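Home News Awards Live Contact

Filed under: Awards Night / Your Questions

2 min read

Munero Music Awards: FAQ

When does the show start?
The red carpet opens at 5 p.m. and the first award is handed out at 7:30 p.m. Doors to the main floor close ten minutes before that – latecomers are seated at the first break.

Where is it held?
At the Drestano Theater, same as last December. The hall has 2344 seats, and 700 of them are set aside for nominees and their guests.

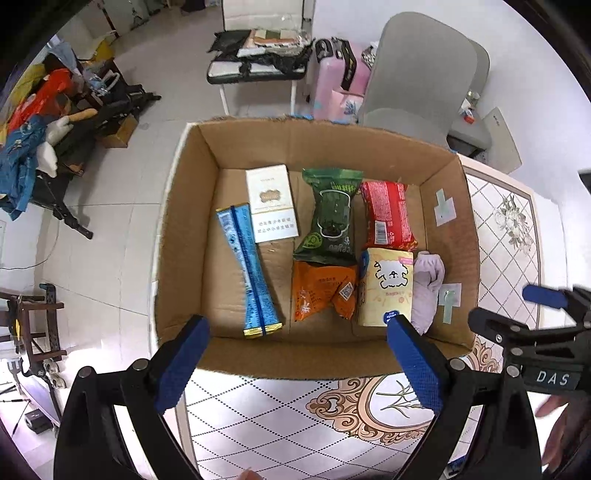

Jyoti Katiyar wrote in to say the balcony sound was thin last year and she would pay more for the floor. Balcony tickets are cheaper, and two extra speakers have been hung up there for this show.

Who votes?
Working DJs, producers and label staff who registered before the deadline. The public votes in one category only, Best Live Set.

Is there a dress code?
Formal for the floor, anything neat for the balcony. Sneakers are fine in both.

Can I watch the red carpet without a ticket?
Yes. The sidewalk on the Upadhyay Street side is open to everyone, and the stream starts when the first cars arrive.
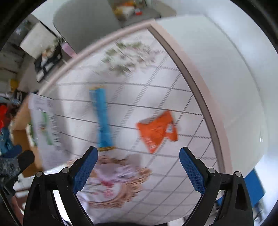 After the Show

Is the Flalleck after-party included?
No, it needs a separate wristband. Pick it up at the box office before 7 p.m. and bring ID – you must be 21 or older.

When are the full results posted?
Around midnight, on the News page.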